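Rirnora Zweiarm-Station für Kommissionierung und Vormontage

Artikelgruppe: Arbeitsstationen
Hersteller: Prokopenko
Beratung und Vertrieb: Skorkatstead
Stand der Seite: 26.5.26

Die Rirnora ist eine Arbeitsstation mit zwei Roboterarmen und mehrfingrigen Händen. Sie ist gedacht für Betriebe, in denen viele kleine Teile aus Behältern genommen, geprüft und in Sätze gelegt werden. Solche Arbeit machen heute meistens Menschen im Stehen, oft über die ganze Schicht. Die Station übernimmt davon die gleichförmigen Griffe. Das Einrichten, die Kontrolle und alle Sonderfälle bleiben bei Ihrem Personal.

Was sich am Arbeitsplatz ändert

Wir möchten diesen Punkt vor die Technik stellen, weil die meisten Anfragen damit beginnen. Eine Station braucht im Betrieb eine zuständige Person pro Schicht. Diese Person füllt Behälter nach, gibt neue Aufträge frei und entscheidet, was mit abgelehnten Teilen geschieht. Sie muss nicht programmieren können. Die Bedienung erfolgt über das Programm Pumik, in dem jeder Griff als Karte mit Namen und Reihenfolge erscheint.

Lindalva Marinho leitet bei einem unserer ersten Kunden die Vormontage für Türbeschläge. Ihr Team hat die Station im Januar bekommen. "Am Anfang haben wir zu viel zugeschaut", schreibt sie uns. "Jetzt macht die Kollegin an der Station auch die Reklamationen, und dafür hatten wir früher keine Zeit. Lauter ist es ein bisschen geworden, das muss man sagen." Sie berichtet auch, dass zwei Kolleginnen nicht an die Station wechseln wollten und weiter am Handplatz arbeiten. Die Station lässt sich neben einem Handplatz betreiben, beide können aus demselben Regal versorgt werden.

Bitte sprechen Sie vor der Bestellung mit Ihrem Betriebsrat. Pumik speichert Stückzahlen pro Auftrag, nicht pro Person. Diese Einstellung ist ab Werk so gesetzt, und sie kann nur durch uns geändert werden.

Technische Angaben

Arme: zwei, getrennt steuerbar
Behälterplätze: bis 272
Speicherbare Griffkarten: 2.000
Größtes Teilegewicht je Hand: 505 g
Wartungsabstand: 300 Betriebsstunden
Sprachen in Pumik: Deutsch, Englisch, Spanisch, Portugiesisch

Lieferumfang

Zwei Arme mit Händen, Grundplatten, Steuerschrank, Bedienpult mit Pumik, Schutzfolie für die Armflächen, Werkzeugsatz und Handbuch in gedruckter Form. Behälter und Regal sind nicht enthalten.

Aufbau und Einweisung

Der Aufbau dauert zwei Tage. Am ersten Tag werden die Baugruppen auf dem Boden ausgelegt, geprüft und verkabelt. Bitte halten Sie dafür eine freie Fläche bereit, die niemand mit dem Hubwagen durchfahren muss. Ein glatter Hallenboden ist nicht notwendig, kurzer Teppich geht auch - in Schulungsräumen wird es oft so gemacht. Am zweiten Tag folgt die Einweisung für bis zu sechs Personen. Wir empfehlen, dass auch Mitarbeiter kommen, die später nicht an der Station stehen.
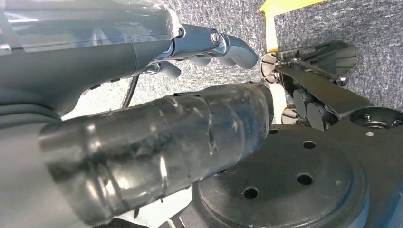 Roboterhand und folierter Unterarm, rechts Gestänge und runde Grundplatte mit Bohrungen.

Die Folie auf den Armen kann im Betrieb bleiben, wenn mit Fett oder Staub gearbeitet wird. Sie soll faltenarm liegen und darf die Gelenke nicht berühren. Bei der Wartung wird sie erneuert, Ersatzrollen sind als Zubehör erhältlich.

Wartung

Den kleinen Service macht Ihr eigenes Personal: Schrauben an den Fingergelenken prüfen, Kabel auf Scheuerstellen ansehen, Lager reinigen. Die Anleitung dazu hat Bautista Yáñez geschrieben, der die Station auch bei den Kunden aufbaut. Für den großen Service kommen wir einmal im Jahr zu Ihnen. In dieser Zeit steht die Station einen halben Tag - planen Sie bitte einen Handplatz als Ersatz ein.

Preis und Miete

Preis auf Anfrage. Miete ist ab sechs Monaten möglich, die Einweisung ist darin enthalten. Ansprechpartnerin für Angebote ist Aroha Donnelly, für Fragen zu Schulung und Arbeitsplatzgestaltung Glenys Costigan. Bitte nennen Sie in der Anfrage die Teile, die gegriffen werden sollen, und legen Sie wenn möglich einige Muster bei.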